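Tapia (workshop robot)
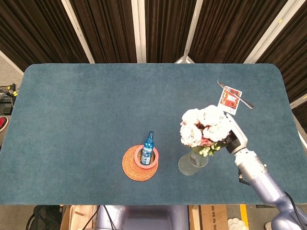

Tapia is a one-off household robot assembled in a shared workshop in Iltulport. Its builders describe it as a general-purpose home helper. Published evidence supports a narrower claim: that it can pick up and move a limited range of light objects on a table prepared for the purpose. The project is run under the name Clesia and has no commercial product.

Construction

The robot has an arm of segmented metal sections ending in a gripper, mounted on a rounded body. Much of the hardware was bought second-hand, and the builders wrote the control software, known as Promura, themselves. Early notes say the machine was to be built entirely from scratch. That wording was later dropped from the project page without comment.

Cabling has been a recurring problem. The build log records 23 stoppages put down to loose connectors in a single month, July, after which several leads were replaced. The log does not say whether the fault came back.

Table trials

Most of the work takes place at a cloth-covered table with curtains behind it. Typical tasks include lifting artificial flowers, moving a piece of cutlery and putting small items on a coaster. Artificial flowers were chosen because they keep their shape between attempts, though this also makes the task easier than arranging fresh ones. The effect of changes in background or lighting has not been reported.

Claimed results

The project page states that 140 attempts were made in the first series of flower trials and that the robot "managed nearly all of them". The term is not defined. In a later post, an attempt is counted as managed if the object leaves the table, even if it is then dropped. A second series of 100 attempts used a stricter rule, but only short clips have been released, and no list of failures accompanies them.

Independent testing has not taken place. An open evening at the workshop included 2 demonstrations, both with objects set out beforehand by the builders.

Reception

Coverage in hobby newsletters has been friendly and relies largely on the builders' own account. Critics in the same circles have asked for uncut recordings and for a total cost, which has never been given. Supporters reply that a home build should not be held to the standards of a laboratory. The objection has some force, but it sits awkwardly with the project's repeated comparisons between Tapia and commercial machines.

Status

As of March 30, 2026, the robot remained in the workshop. Plans for trials in an occupied kitchen have been announced, with no start date.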